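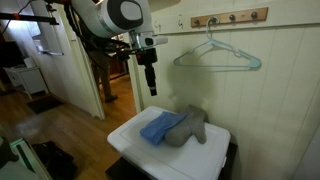 Progress report to the Baert Fund: house rules for robot arms in lived-in rooms

Reporting date: 17/05/2020
Prepared by Jade Holroyd, Flilotcombe

Dear Godelieve and everyone at the fund,

Thank you, first of all, for your patience with the spring schedule, and for the kind note you sent after our last call. It was read out loud over lunch and did us all a lot of good. I promised you a proper account of where the guidance stands, and I'm afraid I have never learned to write a short one, so please get yourself a coffee before you go on.

As you'll remember, the grant pays for a plain-language set of working rules for people who run a robot arm in an ordinary home, with doorways, coat pegs, socks and all the rest of it. The existing standards are written mostly with factory floors in mind, and they are good at what they do, but they don't say much to a person who has to set up in a hallway where somebody may want to get through to the kitchen.

Where the draft stands

The second draft is finished and went out to our readers in the Narken and Plenthorpe groups. It has 44 rules, down from a first draft that had grown so long that Wilma Postma refused (very politely!) to print it. She and Ravindran Thevar spent the better part of two weeks going through it, merging the ones that said the same thing twice and throwing out several that I was fond of. They were right about nearly all of them.

We have had 147 comments back so far. Most are small matters of wording, and a good number are people asking for the same thing, a one-page version to tape up beside the work area. Jasper Stevens is drafting that now.

What has changed in the rules

The biggest change is to the section on people. The first draft asked for a clear working area and left it at that. Our readers wanted to know how far the area goes, and whether a person standing in the next room counts. After a lot of back and forth we settled on this: if there is an open doorway beside the arm, the room beyond it is part of the setup. Anyone in there is told before the arm is switched on, and told again when it is switched off. Whoever holds the stop button must be able to see the doorway from where they stand, and if the arm or its cables block the view, they move until they can.

Cables have their own section at last. Ravindran had been asking for it since the beginning, and I kept tucking cables in under "general tidiness," where they didn't belong. Slack has to be there so the arm can turn, but loops should be tied back along the arm or the mount, kept off walking routes, and checked with the arm moved slowly to the far end of its reach in each direction. We also ask that clamps on rods and stands be tightened by hand at the start of every session, even when nothing has been moved since the last one.

The section on work surfaces was the one I expected to be dull, and it drew the liveliest comments of all. People use what is in the house, a storage bin with a lid very often, and we didn't want to write a rule that everyone would ignore. So the draft allows it, provided the lid is fully closed, the whole thing doesn't rock when pressed at each corner, and only soft, light items such as towels and socks are handled on it. Glass, tools and anything with liquid in it go on a proper table.

There is a short new rule on things that hang. Coat racks, hangers and hooks near the arm are easy to forget because they sit above the part everyone is watching. The rule says to take down whatever the arm could reach, and to do the slow check again if anything is hung up afterward.

Still unsettled

Floors and mats are still being argued over. Wilma would like every mat near a doorway lifted during a session, and Jasper thinks that will only annoy households who have them for good reason. I lean toward Wilma, but I'd like to hear from the Narken readers before we fix the wording.

The other open point is privacy. Many arms carry a sensor at the wrist, and people in the household deserve to know what it takes in and who looks at it later. We have a draft paragraph and a consent sheet, and neither reads as simply as I would like.

Money and time

Spending is on plan apart from printing, where we are $185 over after the second set of reader copies. I have covered it from the travel line, which has hardly been touched this year, and I hope that's all right with you. If you'd prefer it handled another way, just say so and I'll move it back.

The third draft should reach you in September, together with Jasper's one-page sheet. We would very much like 3 people from the fund's side to read it cold, preferably people who have never stood near a robot arm, and mark every sentence they had to read twice.

With warm thanks from all of us,
Jade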